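Trorside Hall: Setting Up the Drinks Table
Gallery 5 | Text by Hằng Quan
Back to all galleries

The side room at Trorside gets used for teas, sales and the August open house, and the drinks table is the first thing to go up. This gallery covers the table and what goes on it. Larger prints are at the Katine office, Room 332.

The table
White folding table from Jacobs. It seats six, but we only use it for serving. Open the legs all the way before you stand it up.

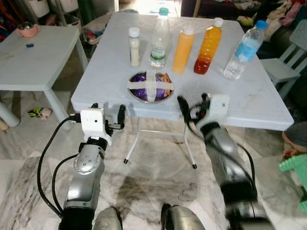
Bottles go out before cups, and they go along the back so the front stays free for serving. Sauces and drinks share the same row for now. The orange squeeze bottle has a water bottle beside it, and people reach for one across the other, so next time the water will be moved to one end. A round metal plate sits near the front edge for packaged snacks.

Storage
Unopened bottles go back in the hall cupboard, bottom shelf. The plate goes in the drawer under the sink. Fold the table and lean it behind the door, legs facing the wall.

Supplies
Paper cups come in sleeves of 100 from Urnholm. Napkins are in the same cupboard as the bottles.

Next gallery: Coat racks and entry
Print requests: quote gallery number and item 409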